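Gripper Swap FAQ

Last updated 2022-02-08

I get the same handful of emails every time I post about hands and grippers, so I finally put the answers on one page. If yours isn't covered, write to me and I'll add it when I get a minute (or when three more people ask!).

Which end effectors are you comparing?

Two, mainly. One is the Tromik gripper, a simple open-and-close thing that I've had since September. The other is the Wirnik hand, with proper fingers. Both go on the same humanoid and both get the same chores, mostly moving small stuff in and out of baskets on a desk. I like baskets because the rims get in the way, and so do the rims in everybody's kitchen.

Which one should I buy first?

The gripper, no contest. It's easier to mount, easier to program, and when it misses you can usually tell why. My first week with it was all soft, lumpy objects over the far basket, and I learned more about my arm than about the gripper – the reach at full stretch needed a lot more tuning than I'd planned for.
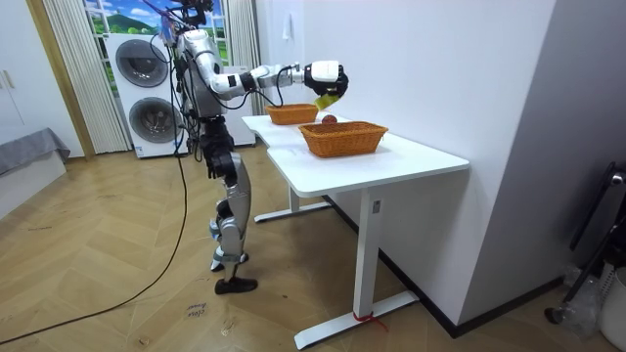
Gripper over the far basket, arm well stretched out.

What did they cost?

I paid 1,550 for the gripper and almost 2,000 for the hand, in dollars, before shipping. Prices move around, so please check with the seller and don't quote me.

Do I need to recalibrate after a swap?

Yes, every single time. The two don't weigh the same and they don't end at the same point, so the arm's idea of where its fingertips are will be off. I redo the tool offset, then run 40 slow moves over an empty basket before I let it near anything. It's boring, I put on music.

Can I use the same controller settings for both?

You can start from the same file. I run everything through Gernora, and I keep one profile per end effector with the speed limits and closing force saved separately. Do not be me and overwrite one with the other at midnight.

Is the hand worth the extra money?

Depends what you pick up! For fruit and anything squishy I still reach for the gripper. For hard, round shapes sitting inside a basket, I really enjoy working with the hand, because I can come in palm down and choose which fingers close first. It takes longer to set up each grasp, though, and there are a lot more ways to get it wrong. Some evenings I love it and some evenings I want to mail it back.

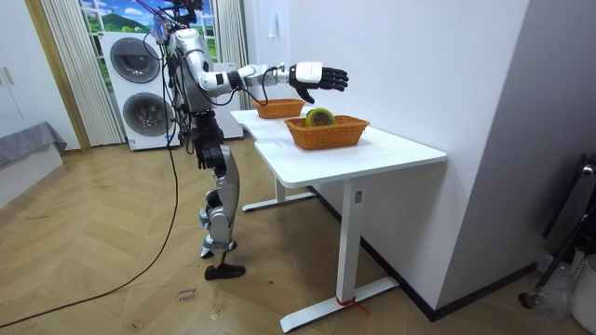

Rosângela Moura wrote in to disagree with me on this one. She says the hand only pays off if you're ready to spend real time on finger timing, and that for plain pick-and-place she'd put the money toward a better wrist camera and keep the gripper. Fair point, and I've moved the camera up my own wish list.

So which camera do you use?

A fixed one looking at the desk, nothing fancy. I tried a Mikuš unit on loan and liked the depth data, but I haven't used it enough to say more than that. There'll be a separate page.

How many runs have you logged?

2,057 as of this update, both end effectors together. The logs are a mess, with half the notes in shorthand only I can read, so I'm cleaning them up before I share them. Email me if you want a nudge when they're up.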